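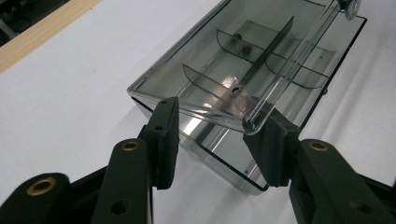
Chege put it to us early on that a kit which handles foam cubes tells a buyer nothing, and that he would believe the Walden brochure once it had coped with see-through plastic. We took the remark as a fair test and built this part of the review on it.

Figure 4. The Walden hand-held gripper at the smoke-grey box, with the clear tube lying across the top.

4.3 Transparent objects

Walden sells the kit as a complete route from hand demonstration to working robot policy. The supplier's literature says that 200 demonstrations per task are enough and that "clear and reflective items" need no special treatment. Neither claim comes with a test protocol. We asked for one in September and were sent the brochure again.

The box in Figure 4 was chosen to be awkward. Its walls are tinted but still let the table show through, and the edges throw back thin bright lines that compete with the real outline. A central divider and curved partitions break up the inside. The tube is harder still, being little more than two highlights at some angles.

We recorded the full 200 demonstrations and trained with the supplier's default settings. Of 114 trials, the policy completed 7. Musyoka Chege repeated the training with the Broltari software in place of the Walden package and saw no gain worth reporting. We can't say from this whether the fault lies in the images, the tracking or the number of demonstrations. The supplier's reply was that we should collect 2000, a figure found nowhere in the sales material and one that changes the cost of the product a good deal.

Two points should be made in the kit's favour. The fingers are easy to swap, and the recording software did not crash. Neither is what the buyer is asked to pay for. Younis and Drerkton report better results with a similar tool, but on opaque parts only, and their trials were run by the people who had tuned the system. Until figures for clear plastic are published with the failures left in, we would treat the claim as untested.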